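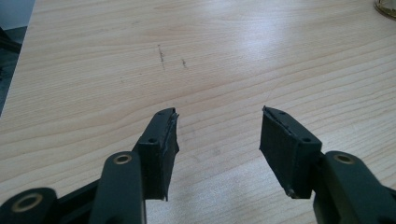
Week 3: Looking after desk surfaces
Notes for the Friday group, Kamonchanok Bunnag

Okay, so last week we did solid wood and I went on far too long about oil. This week is laminate, the stuff most of you sit at all day, and I promise it's easier!

What you're cleaning is a hard, thin sheet with the grain printed on it. You can't sand it. I know somebody always wants to (Nipon, I'm looking at you), but once you're through the printed layer there's no getting it back, and I have ruined a perfectly nice desk finding that out.

Pencil and graphite
Start dry. A clean white eraser, light pressure, short strokes along the grain. Brush the crumbs off with your hand or a soft brush before you do anything else, or you'll just smear gray around. If there's still a shadow, go over it with a damp cloth and one drop of dish soap, then wipe with plain water and dry it.

Scuffs from shoes, bags, chair backs
Soap first again. If that doesn't shift it, baking soda and water mixed to a loose paste, on a fingertip, and I mean gently. Baking soda is a mild abrasive and a glossy finish will go dull if you lean on it. Try it near the back edge first.

Finding the marks
Get your head down low and look across the desk toward the window or lamp. Glare is annoying when you're working but it's great for this, a greasy patch shows up right away. Then move to the other side and look again, because the bright spot hides whatever is under it. Small dark marks are easier from straight above.

Things with metal bases
Lift them, don't slide them! Grit gets underneath and you end up with a scratch, and scratches in laminate stay. Felt pads are cheap, so stick some on.

For next time: pick one desk at home or at work, write down every mark you find and what you tried on it, in order. Mayuree has spare erasers if you need one. We'll start on edges and peeling corners, so bring a question if you've got a bad one.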